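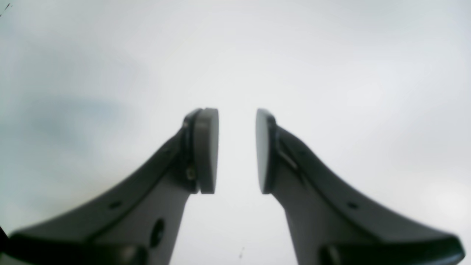 Warix is a dimensional calibration shop in Mernmont. We check and certify hand gauges used to measure gaps, bores, and steps: feeler gauges, pin gauges, plug gauges, gauge blocks, dial indicators, calipers, and micrometers. Most of the work is clearance measurement, meaning the distance between two surfaces that come near each other without touching. Where the surfaces are flat and parallel, a feeler gauge does the job. Where they curve toward each other, as with the two dark gray fingers whose tips stop short of meeting, the reading depends on where along the curve it is taken, and a drawing that says only "gap" is incomplete. We ask for the measuring point in writing before quoting on a job like that.

History

The shop was started by Analyn Tan as a one-bench service for tool rooms that could not spare their gauges for the turnaround times then normal. The first bench was in the rear of the Contreras building, on the ground floor, where the slab is separate from the loading dock. We still occupy that space and have since taken the adjoining unit. Pacita Pascual joined as the second technician and now runs the lab day to day. She signs the certificates. Analyn Tan handles quoting, reference standards, and the uncertainty budgets.

We have a staff of 6. Everyone on the bench is trained on all gauge types on our list except thread plugs, which stay with two technicians.

What we do

Incoming gauges are logged, cleaned, and demagnetized, then left to soak at lab temperature overnight. Gauge blocks and long micrometers get a full day. Readings are taken as found, before any adjustment, and again as left if an adjustment was made. Both sets appear on the certificate. If a gauge is out of tolerance as found, we call the customer the same day, because parts may already have shipped against it.

Feeler sets are measured leaf by leaf at the tip, the middle, and near the pivot. Wear is nearly always at the tip. A leaf that is bent or burred is reported and not measured, and we do not straighten leaves.

Our procedures list currently covers 271 gauge sizes and ranges. Anything outside the list is quoted separately. We do not calibrate surface plates, torque tools, scales, or pressure gauges.

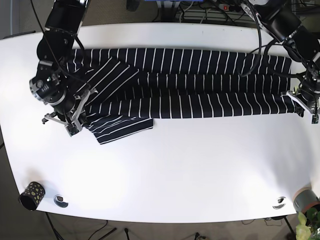

How long does a calibration take?
Standard turnaround is 6 working days from the date of receipt. Thread plugs and gauge blocks can run longer when a reference standard is out for its own calibration, and we say so at the time of quoting.

Records

All results are entered in Rulard, our in-house records system, at the bench. The technician keys in the reading, the reference standard used, and the temperature. Certificates are generated from that entry, so there is no transcription step. Customers with a login can pull past certificates and sort by due date. A recall notice goes out 30 days before a gauge is due. We do not set calibration intervals for customers, though we will supply the wear history of a gauge on request.

Shipping and drop-off

The counter is at the side entrance of the Contreras building. Pack gauges in their own cases where they have them, with a light film of oil on bare steel. Loose pins should be bagged by size. Include a packing list with serial numbers and a contact name. Gauges with no serial number will be etched with one unless the order says otherwise.

Page last revised 2021-11-30.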